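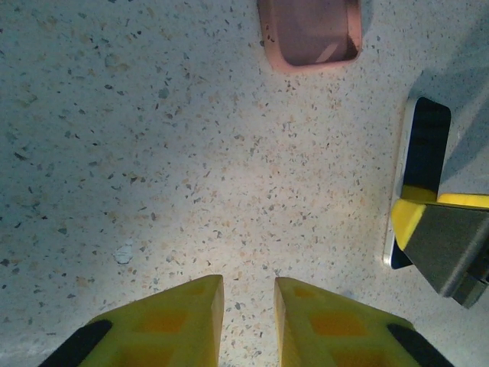 Sealing an old speckled floor: worth it or leave it alone?

Flooring and Tile > Repair and Care
Started June 3, 2021

kgo_rampersad
We bought a house in Flondstead last October and I'm finally getting to the ground floor. It's a speckled hard floor all through the hall and back room, 238 square feet by my tape. The old wax has gone yellow along the walls and gray where people walk. One contractor wants $900 to strip it and put down a sealer. The other says strip it, buff it and put nothing on it. Who's right?
Kgomotso Rampersad

millrace
Do you know if it's terrazzo or vinyl tile? That decides most of it. Look for seams. Tile will have them every foot or so, and poured terrazzo will usually have metal divider strips.

kgo_rampersad
Metal strips, no seams. There's one crack near the back door.

millrace
Then it's terrazzo and I'd side with the second contractor. A topical sealer looks great until it scratches, and then you have to strip the whole thing again. I have the same floor in my hall. I stripped it, had it polished, and I mop it with neutral cleaner. That's all it gets.

OttoTheGrout
Disagree. If it's a cement binder it's porous, and one spilled glass of wine or a leaky plant pot will mark it. Use a penetrating sealer. It goes into the surface and doesn't sit on top, so there's nothing to peel. I put two coats of Fosura on mine and I've had no stains.

millrace
Penetrating is different from what he was quoted, or she, sorry. "Put down a sealer" for $900 sounds like acrylic to me.

kgo_rampersad
She. I called and asked. It is an acrylic, 5 coats.

OttoTheGrout
OK, then I wouldn't do that either. Five coats of acrylic is a school hallway finish.

dee_in_back
I have five coats of acrylic and I like it. Not everyone wants a matte floor. You recoat the traffic lane when it gets dull and it takes an afternoon. People on this board talk like it's paint.

millrace
Fair enough if you keep up with it. Most people don't.

dee_in_back
Most people don't pay to have it polished either.

OttoTheGrout
Whatever you choose, get the crack filled first. And no vinegar, it etches the marble chips. Test the stripper in a closet before you do the rest.

kgo_rampersad
Thanks all. I did a patch in the closet last night with Grarnico stripper and a white pad. The wax came up in two passes and the color underneath is a lot lighter than I thought. I'm getting a price on polishing and a penetrating sealer. Will post the number when I have it.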